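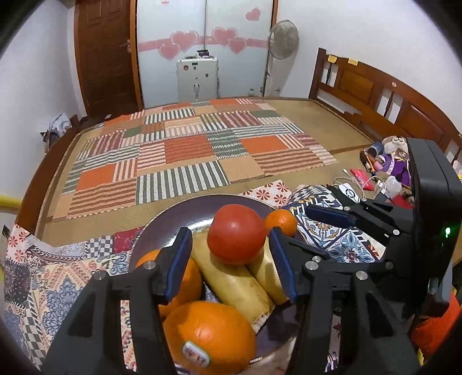 Sabina Ševčík

Minutes, Prieto Street Community Garden, fall meeting, 2019-09-26

OK, I said I'd type these up before the weekend and I'm nearly on schedule. I took notes on the back of the seed order, so if I've put words in your mouth, write to me and I'll fix them. We started late because the side door was locked and Pieter had the key, and Pieter was parking.

Last meeting's minutes: approved, with one correction. I wrote that the hose reel was "missing." It was on loan to the Teno Road garden and it's back now, minus the brass nozzle. Sorry, Teno Road!

Water. This took up most of the first half (again). The bill for the summer quarter was $200, and that's more than any of us expected after all that rain in June. Pieter Verbeke thinks the drip line along the north beds has a split in it somewhere near the compost bins. He ran it for an evening with everything else shut off and the meter kept creeping. We talked about patching it versus replacing the whole run, and went back and forth on that for a good long while. In the end we voted to replace the run, spending up to $100 on line and fittings, and Pieter will do the work with whoever turns up on the day. The vote was 9 in favor, 2 against. The two against wanted it written down that a patch kit costs almost nothing and that they'd like it tried first, so I'm writing it down.

Plot 14. Still weeds up to my waist. I've emailed twice and left a note on the stake. We agreed the plot goes back to the waiting list if I don't hear anything by our next meeting. I don't love doing this, but people on the list have been very patient.

Compost. Please, please stop putting bread in the bins. Also the produce stickers! I picked a whole handful out of the finished heap when I was sifting it, and they come through looking brand new. I asked if we could put up a sign and was told we have a sign. It's behind the wheelbarrow, so I'm moving it. Someone asked about citrus peel, and the answer is yes in small amounts, cut up, and dug in so it isn't just sitting on top drawing flies.

Harvest supper. We're having one, hooray, and it'll be in the hall like last year. The long tables are booked and we can get in from four to set up. We had a long talk about whether to make it a sit-down meal or let people wander around with plates, and wandering won easily. I'd like us to go a bit brighter with the tables this time, since the plain white paper looked awful by dessert, and a cloth with a busy pattern in blue, orange and green would hide a lot of gravy. Fruit can just go in a heap on a dark plate with a gold rim, the tomato right in there with the oranges, and I think that's plenty of centerpiece for any table. Bring your own mug, as we're short. Soup is taken care of and so is cornbread, but salads are wide open. Put your name on the sheet by the shed, with what you're bringing, and please write so I can read it.

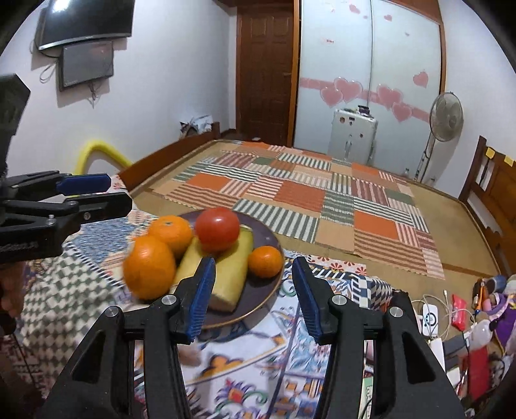

Tomatoes came up next, because they always do. The Lulemov did beautifully for everybody on the south side and split badly for everybody on the north side, which may be the watering problem all over again. Fumlow was slow and mealy and I won't be growing it a second time, though two people stuck up for it as a sauce tomato. We'd like to save seed from the Lulemov, so if you've still got good ones, hold back a few that are fully red, as red as the tomato sitting up on top of the fruit in the picture, and let them go soft before you scoop them out. Paper envelopes, labeled, in the tin in the shed. Don't use plastic bags. We lost half the beans to mold that way.

Tools. The good loppers need sharpening. The bad loppers need throwing out, and Pieter asked to have them, so they're his.

Any other business. The gate latch sticks, lift and then push. The library has asked for someone to give a talk on winter beds in January and I said I'd ask around. Anyone? You'd get coffee and a parking spot.

We wrapped up when the hall needed the room. Next meeting date will go on the shed door once I've checked with the hall. Dues can go in the envelope or straight to me.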